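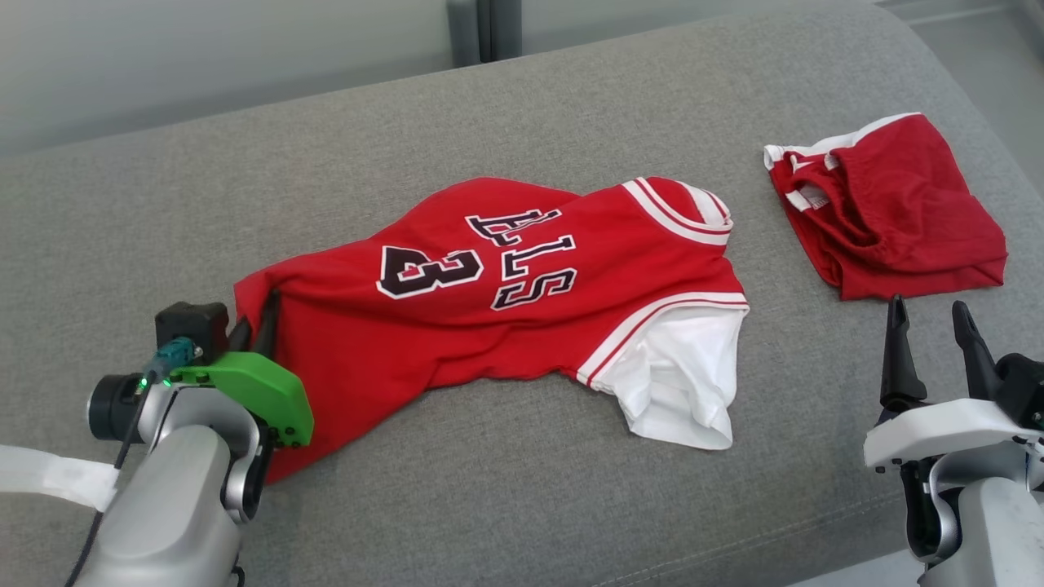 The Prarano Robotics Club spent this spring trying to get a two-armed robot to fold laundry, a job most of our members have been refusing to do at home for years. We picked the project in March, when Jolán Hegedűs argued that picking up blocks was for toddlers and that we should try something with sleeves. We then gave ourselves a garment without any sleeves. The Bulls jersey with the big 3 on the back became our standard test piece, with the red shorts as a kind of extra credit. Getting the left gripper to close on the cloth is a decent day's work on its own. What the right gripper ought to be doing in the meantime is a matter the club has debated at length, mostly over pretzels.

The gallery on this page goes with our entry for the Juhász Student Challenge. The rules ask for "a short visual record of the work with remarks by the team." The remarks are by the team. Unathi Du Plessis has removed the ones that were about Unathi Du Plessis.

On the left arm: it goes by Grinent, after the name of a planet in a story one of the ninth graders is writing. The right arm is Hosik, from the same story, where Hosik is the villain. We didn't plan it that way, but Hosik has lived up to the part.

On the sofa: we practiced on a flat table for the first few weeks and got quite good at it, and pretty smug too. Then our advisor pointed out that people leave their clothes on furniture. Cushions give when you push on them and their edges are round, so everything we had learned about the table went into a folder called "old."

On driving the arms by hand: every attempt starts with a person steering the robot through the fold so the software has something to copy. We have 2,219 of these runs saved. A fair number of them were recorded by people who had never folded a shirt properly in their lives, and the software has picked up their habits faithfully. 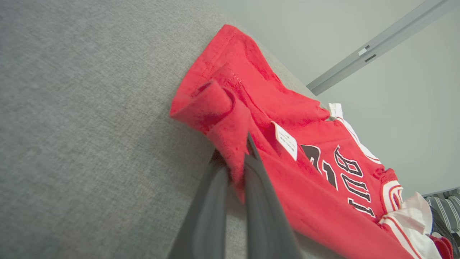 Steering is harder than it sounds. You learn to grab a bit of cloth with some slack in it, lift before you pull, and keep your elbow off the desk. Jolán can do a full fold in 60 seconds. The rest of us are slower, and we have heard all about Jolán's 60 seconds.

On basketball jerseys in general: they're slippery, they have big armholes, and a gripper that goes in through one armhole tends to come out through the other with great confidence. For two weeks the robot's favorite move was putting on the jersey.

On telling front from back: the lettering was supposed to help the software here. It helps when the jersey is flat. Once there are wrinkles in it, the software's opinion changes several times a second, and we have all worked with somebody like that.

On scoring: a fold counts if it ends up as a rectangle that a parent would accept without comment. Our best session had 13 good folds out of 24 tries. We had a long argument over a fourteenth, which was closer to a trapezoid, and Unathi ruled against it.

On the shorts: we'll get to the shorts.

Entries close on 3rd May. After that we go back to regular meetings, and new members are welcome at any level. You don't need to know how to code, and knowing how to fold would put you ahead of most of us. Bring a snack to share, and if you have an old jersey you can spare, bring that too.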